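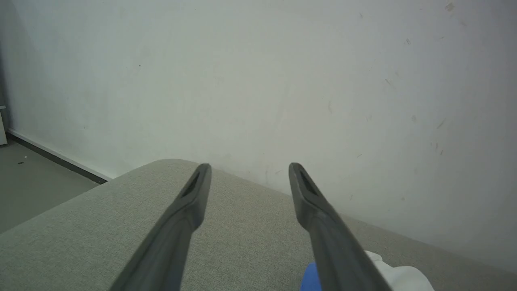 Teaching a robot to tidy the sofa

My first go at driving the arm lasted less time than it takes to boil an egg. I had the two controls in my hands, my tongue between my teeth, and I steered the gripper very confidently past everything I was meant to pick up.

"You're looking at the wall," said Mareike Seidel, kindly.

She runs the teaching sessions at Colomier, and I'd come to spend a day being one of her teachers. The job is tidying. You move your hands, the arm moves with you, and the small camera at its wrist shows you what the fingers are up to — two dark grey paddles and whatever lies beyond them. In my case that was a lot of pale grey upholstery and a white wall with a few scuffs on it. The white crumpled thing and the bright blue bit beside it were way down in the corner, half behind the right-hand finger.

I've folded washing all my life and never once thought about how I get hold of it. Do I pinch? Scoop? (I scoop, apparently, and then I pinch.) With the arm you have to choose, and soft things are horrid. Go in too high and you close on air. Go in too low and you've grabbed the seat as well, which I did, twice, and felt the whole arm shudder to a stop.

Kai Dreßler, who had the seat next to mine, has recorded 800 of these runs and makes it look like stroking a cat. His advice was to slow down before I got there and open the fingers wider than felt sensible. He also told me not to hide my mistakes. If I missed, I should back off and try again with the recording still going, so the robot would learn how to get out of a muddle too. I liked that very much!

By lunch I'd done 15 runs and Mareike was happy to keep most of them. They went in with the rest, 3039 at the last tally, and she wants a good many more before the arm gets to try a sofa on its own.

I went home, picked a towel up off the armchair and caught myself opening my fingers far too wide.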